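# The Handle Question 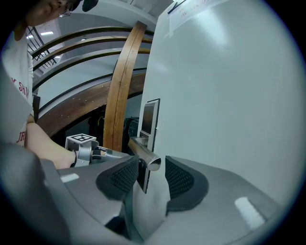

*Chrome lever, tall narrow plate, white door. The combination everybody seems to want this October.*

You touch it more than anything else you own. More than the kettle, more than the remote. And most people pick a door handle in four minutes, off a hook, at closing time.

Cengiz Kaplan fits them for a living. Has a van full, mostly Gemska and Çetinkaya, a few old Junen sets he won't sell. His first rule -- grab it before you buy it. Eyes closed if you can stand the looks. A bar that's too thin bites into the fingers. A square end catches sleeves, pockets, bag straps. Rounded is kinder.

Then the plate. Long ones went out for a while, everyone wanted the little round rose. Now they're back and there's a practical side: a long plate hides old screw holes. Oğuzhan Gökçe redid 11 doors in her apartment in Druvau and didnt fill a single one. Total bill, 695, screws included. She'd been quoted 902 for new doors' worth of filling and paint.

What goes wrong? The droop, mainly. Lever sags a little, then a lot. Usually a tired spring, sometimes just a loose set screw underneath, the tiny one you need a hex key for. Try the screw first. Kaplan charges 60 to come out and says half the time that's all it is.

Cleaning chrome -- damp cloth, drop of dish soap, dry it right after. No scouring pads. Brushed faces get wiped along the grain, never in cirlces.

And measure the old plate before you order. Height, width, the gap from handle to keyhole. Write it down, take it to the store.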